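How to Clean and Re-Line a Drum Mixer Between Powder Batches

Posted 10/22/15 in Workshop Guides

A tilting drum mixer that runs dry powders will hold on to a little of every batch. Most of it sits in three places: behind the baffles, around the discharge lip and in the groove where the liner meets the drum. If you go from one color to another, or from a product with an allergen to one without, that residue has to come out before the next load goes in.

The steps below were written for the Stolum 100, but they work on the older Aguiar drums with small changes, noted where they matter.

What you need

A nylon brush with a long handle
A vacuum rated for fine dust
Lint-free cloths
A plastic scraper, no metal
A 9 mm socket and a torque wrench
A replacement liner, if yours is due
Gloves, eye protection and a dust mask

Step 1. Shut down and lock out

Empty the drum fully and let it come to a stop with the mouth facing down. Switch off at the panel, then at the wall isolator, and fit your lock. The tilt brake on the Stolum holds without power. On an Aguiar it does not, so put the locking pin through the frame before you let go of the handle.

Give the dust a few minutes to settle before you open the lid.

Step 2. Dry clean first

Do not start with water. Most bakery and pigment powders turn to paste when they get damp, and paste behind a baffle is a long job. Tilt the drum to the loading position and pin it there. Vacuum from the back of the drum toward the mouth. Use the brush to loosen anything that has caked, then vacuum again.

Run the scraper along the liner groove all the way around. Light pressure is enough. If you are pushing hard, stop and brush that spot some more.

Step 3. Take out the baffles

Each baffle is held by two bolts from the outside of the drum. Loosen both before removing either one, or the baffle will twist and mark the liner. Lay the baffles out in order. They look identical but they wear differently, and putting them back in new positions can make the drum run unevenly.

Wipe the back of each baffle with a dry cloth, then a damp one. Leave them on a rack to dry.

Step 4. Check the liner

Look for cuts, cloudy patches and lifting at the edge. Small scratches are fine. A cut you can catch with a fingernail means the liner should be changed. Ours usually come out every March whether they look worn or not, but a shop running gritty material will need to do it more often.

To remove the old liner, start at the lip and peel toward the back. Cold liners are stiff and can crack, so bring the room up to at least 62°F first. Kendorent liners have a tab at the seam. The Gutena ones do not, and you will have to lift the edge with the scraper.

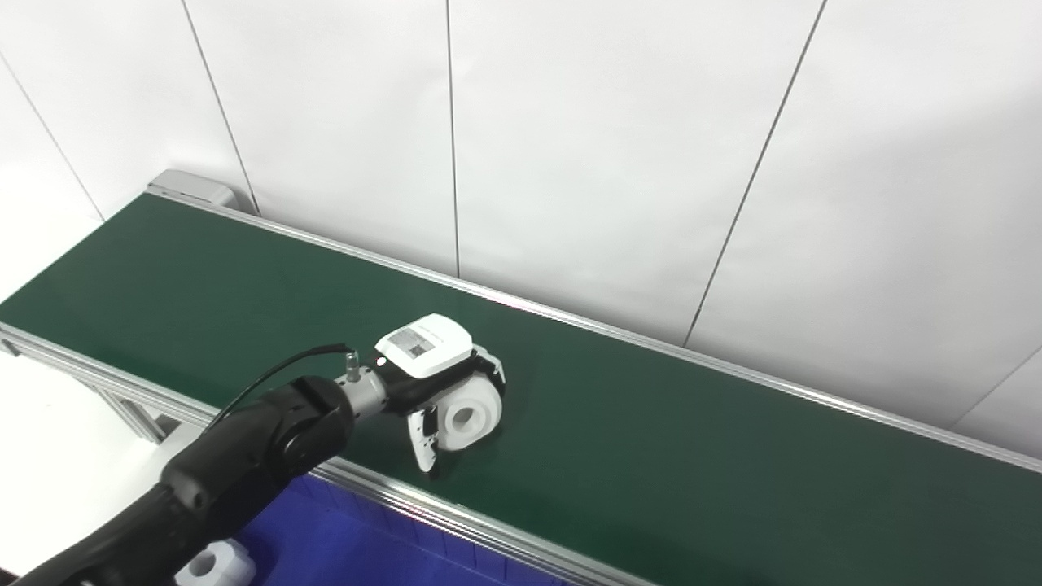

Fit the new liner with the seam halfway between two baffle positions. Press it in from the back, working forward and from side to side — going in a spiral traps air. When it is seated, the edge should sit flat in the groove with no gap.

Step 5. Put it back together

Refit the baffles in their original order. Start all the bolts by hand before tightening any of them, then bring them up to 78 inch-pounds. That figure is for the Stolum. Aguiar printed theirs on the plate under the motor cover, and it changed between models, so read your own plate.

Wipe the lip and the lid seal with a damp cloth and dry them right away. Pull the locking pin if you used one.

Step 6. Test run

Close the lid, take off your lock and run the drum empty for two minutes at low speed. Listen for ticking, which is nearly always a loose baffle. If you hear it, lock out again and recheck the bolts.

For a change between allergens, run a small flush load of salt or plain flour, discharge it and throw it away. Your own cleaning procedure may also call for a swab test at this point.

Write the date, the liner type and the last product on the log sheet. Recheck the bolts after the first full shift — new liners settle a little and the baffles can lose some tension.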